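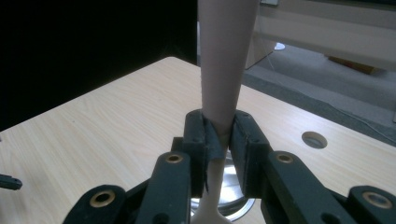 Tapered piece held at the neck, hand-held gripper, bench table. June.

Entry for the afternoon, handling section, Haugland site.

The section completed 125 grips with the hand-held tool today, against 300 planned for the week. The total now stands at 829. Management at Stedari has asked that the pace not be raised until the new rest schedule is agreed, and I have recorded my support for this.

The tapered pieces remain the most demanding item. Staff who have packed them for years take hold at the narrow neck without thinking, and several found it tiring to do the same through a pair of jaws. One packer remarked that she had never before been asked to explain how she picks a thing up. I have requested that such remarks be kept with the shift notes.

Questions were again raised about the Cetitz line. The written position is unchanged: no post will be removed before the end of the trial, and packers who move to inspection will keep their present grade. I was asked whether inspection would mean sitting all day. I could not answer and have referred the matter to Clerska.

The covering on the finger pads is showing slight wear. Replacement strips to be ordered.

Left the building at 5:40.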